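Call for student participants: Purlow two-arm kitchen task project, November intake

Posted Aug 6, 2025

The Purlow project at Claltdale is taking applications from undergraduate and college diploma students for its November intake. Participants operate, record and label two-arm manipulation tasks on a tabletop kitchen set-up, then enter the results in the Ojala round, a closed competition between student teams. Places are limited to 20. The work is part-time and unpaid, and can be counted toward a project credit if your program allows it.

What the work involves

Each session runs for 2 hours. One participant drives the arms, one resets the objects and one keeps the log, and the roles rotate between blocks. The current task list includes:

opening and closing a drawer by its bar handle
taking a plate out of the dish rack and putting it back
moving corn to and from the wicker tray
hanging mugs on the mug tree and removing them
tasks that use both arms at the same time, such as holding the drawer while the other arm handles a plate

An attempt is logged as complete, partial or failed. Failed attempts are kept. The archive stood at 3,091 logged attempts at the close of the last intake, of which 258 were set aside for relabelling because two loggers had scored them differently. Reducing that second figure is one of the aims of this intake, and applicants who like careful, repetitive work will be at an advantage.

Labels are entered in Zultton, our in-house logging tool. It runs in a browser and takes an afternoon to learn. Each entry needs a start time, an end time, the arm used, the object handled and the outcome. Free-text notes are optional, but please write them when a grasp slips or an object ends up somewhere other than its marked position.

Who can apply

You should be enrolled at a college or university for the whole of the fall term. No background in robotics is required. Some experience with Python or spreadsheets is useful for the labelling work – neither is a condition of entry. You will need to:

attend the safety briefing before your first session
be available for one session each week
be able to stand for most of a session, or tell us what seating you need
agree to the use of your session recordings in the shared archive

Students who took part in an earlier intake may reapply. They will be placed in mixed teams with new participants and will not repeat the Zultton training.

The workspace

The kitchen layout is used for training blocks as well as for the Ojala round. Teams work with the same classes of object throughout: crockery, toy-sized kitchen goods and small storage units.
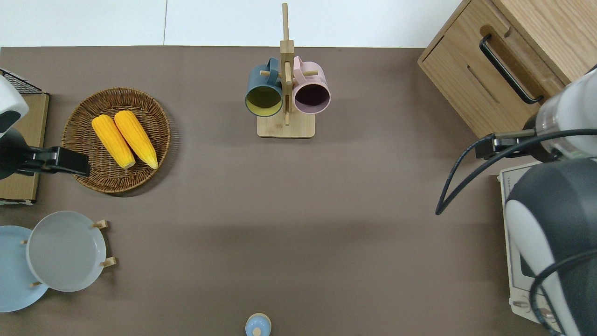
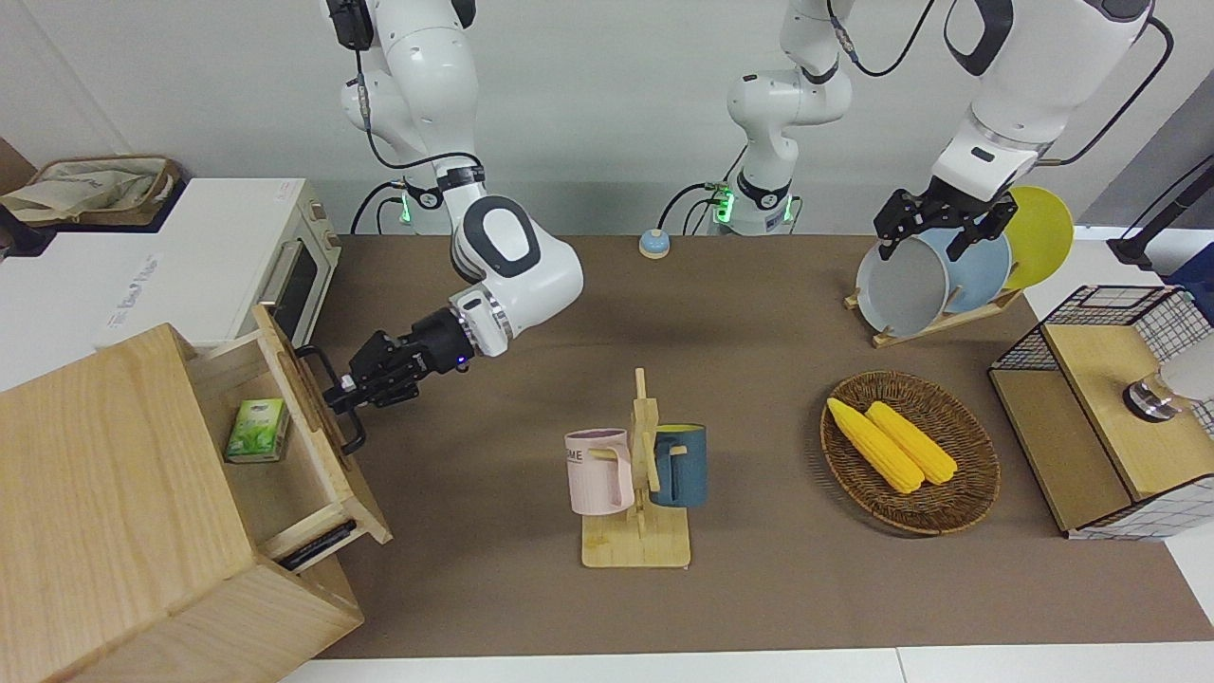 Corn on the wicker plate, with the dish rack alongside:
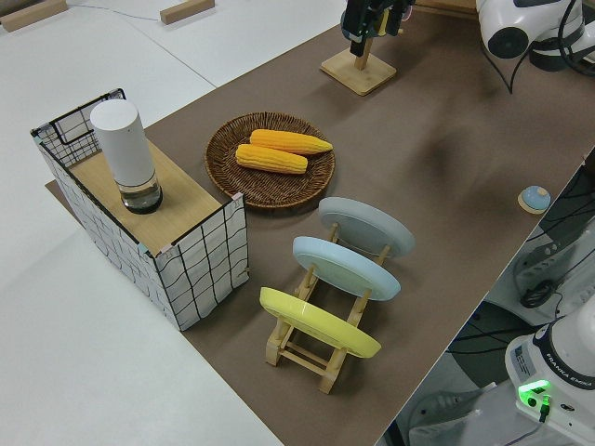
Safety and conduct

Only the participant at the controls may start motion, and only after the person resetting has called the table clear. Hands stay off the work surface while the arms are enabled. Long hair must be tied back, and lanyards and loose sleeves are not allowed in the cell. A participant who enters the cell during motion is stood down for the rest of the session.

How to apply

Send one page, in plain text or PDF, through the Claltdale student projects portal. Include your program and year, the times you can attend, and a short account of a practical job you have done that called for accurate records. Lab work, stocktaking, bike repair and similar all count. Do not send a transcript.

Applicants who meet the conditions will be asked to a trial block, where they label a short set of recorded attempts and spend some time at the controls. Trial labels are compared with the reference labels, and places are offered on that result together with availability. Unplaced applicants stay on the reserve list until the end of the intake unless they ask to be removed.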